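Home Articles Building Floors and Walls Glossary Contact

Floor tile

2022-02-15
By the Vikthorpe Home Reference editors

A floor tile is a thin, flat piece of hard material which is laid next to other pieces of the same kind to cover a floor. Most floor tiles are made from fired clay, but stone, cement, glass, cork and rubber are also used. The word "tile" comes from the Latin tegula, which meant a roof tile, and it came into English through Old English.

Materials

Ceramic tile is made of clay mixed with sand and other minerals, pressed in a mold and fired in a kiln. When a glaze is put on the surface before firing, the tile gets a layer similar to glass, and this layer carries the color. If such a tile is chipped, the body under the glaze can be seen, and it is often red or light brown.

Porcelain tile is a denser kind of ceramic tile. It is fired at a higher temperature and takes in very little water, at most 0.5 percent of its weight. For this reason it is chosen for outdoor steps and for places where frost is expected. It is harder to cut than common ceramic tile and it needs a good diamond blade.

Stone tile is cut from marble, slate, granite, limestone or travertine. Marble and limestone are damaged by acid, so vinegar and lemon juice must be kept away from them. Cement tile is not fired at all. It is pressed and then left to harden, and it has to be sealed before use.

Color and appearance

White and light gray are common choices for kitchens, bathrooms, clinics and workshops. A light floor reflects more of the daylight and makes a small room look bigger. On the other side, it shows dark hair and mud very quickly, and the lines between the tiles become gray with the years if they are not sealed.

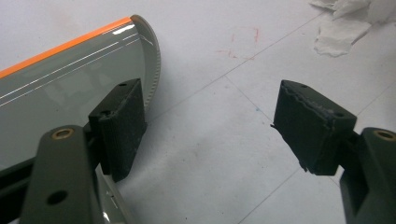 Many owners therefore choose a grout which is one or two shades darker than the tile. Grout is the material that fills the joints. It is sold as a powder, with or without sand. The type with sand is used for wider joints, and the type without sand for joints narrower than 3 millimeters, also on polished stone, which sand could scratch.

Laying

The base must be flat, clean and firm. In the Bowen district, where many of the older houses have wooden floors, a cement board is usually put down first, because wood moves with the season and the tile does not. The adhesive is spread with a notched trowel, and the tiles are pressed into it with a small twist. Plastic spacers keep the joints equal. The grout is applied after the adhesive has become hard, commonly on the next day.

A gap is left along the walls and hidden under the baseboard. When this gap is forgotten, the floor has no space to expand, and a row of tiles can lift up in the middle of the room.

Care

For daily care, warm water with a little neutral cleaner is enough. Too much soap leaves a film which holds dirt. A cracked tile can be replaced alone, if the owner has kept a few from the same batch. The color differs between batches, even when the name on the box is the same.

Local production

The tile works at Narirura made plain floor tiles in 26 colors and closed in July after a long fall in orders. Its last price list, printed by the Fidavance trading house, has 1,289 items, including border pieces and stair edges. Old Narirura tiles are still found in second-hand yards, most often in boxes of mixed shades.

Comments

gardenhouse_k: Thank you for the part about the gap at the wall. Our hallway floor came up last summer and the builder blamed the adhesive.

Oldkiln: The Narirura list also had hexagon tiles. I have 200 of them in my shed, dark red, if the editors want to see one.

mopandbucket: What about steam mops? My sister uses one on slate and I am not sure it is a good idea.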